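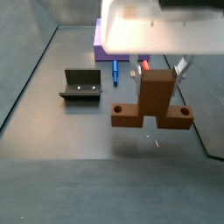
2 min read

Plosten Cell Tasks: README and handling rules
Last edited 15th February

What is in this release

Plosten holds 2,000 recorded episodes of a two-finger gripper working with small assembly parts in a gray-walled cell. The part set includes a brown T-shaped block with a hole in each arm, a dark L-shaped bracket, a purple block, a blue peg and a red peg. Episodes are grouped into 16 task folders. Each folder has its own notes.txt, which takes priority over this file if the two disagree.

Rules for recording

Grip the T block by its upright stem. Grips on the arms go in the folder named arm_grip and must not be mixed with the rest.

Keep the holes in the T block clear of the fingers.

Parts may stand or lie anywhere on the cell floor. Do not line them up between episodes.

A part hidden behind the gripper still counts as present. Label it as occluded and leave it in the parts list.

If a part is dropped, keep recording for 15 seconds, then stop and mark the episode "drop". Dropped episodes are kept.

Do not reach into the cell while the arm has power. Use the stop button first, then open the cell.

Labels

Every episode needs a task name, a parts list, a result (done, drop or abort) and the operator code. Colors are written in lowercase. Use "peg" for both pegs, with the color in front. "Rod" and "pin" appear in some older files from July and are being replaced.

Checks before upload

Run the Sirnodex checker on the whole folder. It rejects episodes with missing labels or a broken clock. Two people must review any episode marked abort.

Known problems

White gripper surfaces can look washed out under the top light. Marks on the cell floor are not labeled.

Use

Royer and Hornow share the release under the same terms. See LICENSE.txt.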